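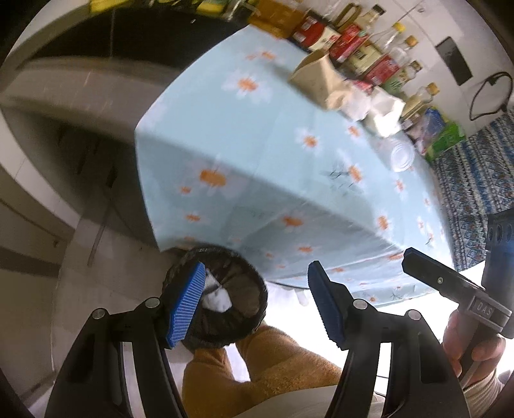
Kitchen table, bottles at the back, trash bin below.

My brother-in-law Ridwan asked me in August whether he should wait a few years and buy a machine to do his kitchen cleanup. He is 72 and tired of wiping counters. I told him I would write down what I think.

Floors are solved, more or less. My vacuum runs 30 minutes every morning and I empty it when I remember. Dishes were solved long before that, if you don't mind loading them yourself. Clearing a table is another matter. Someone has to decide what is trash, what goes back in the cupboard and what was left out on purpose. A crumpled wrapper and a bag with food in it can look much the same.
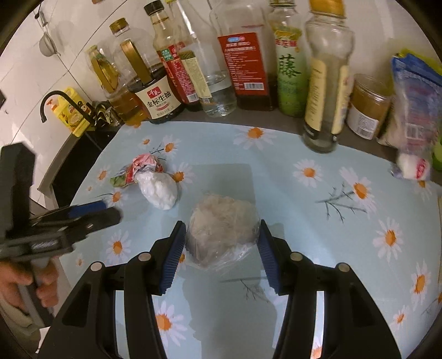

I worked 20 years on a packing line at Wijaya, and we had the same trouble there. The arms were fine with boxes. Anything soft went to people. A bundle in wrinkled clear plastic, like the one between the two blue pads, was the kind of item we kept off the automatic line, as the film shone under the lights and the shape changed when you squeezed it. Bottles were easier, even tall ones, as long as they were not packed close together.

Archie Cairns, who still works there, tells me the new arms at Plollance handle bags well now. They have 6 of them. He also says a person stands at the end of the line to pick up what gets dropped.

So my answer to Ridwan is no, don't wait. Get a bigger bin and keep fewer things on the counter. I will look at this again next year.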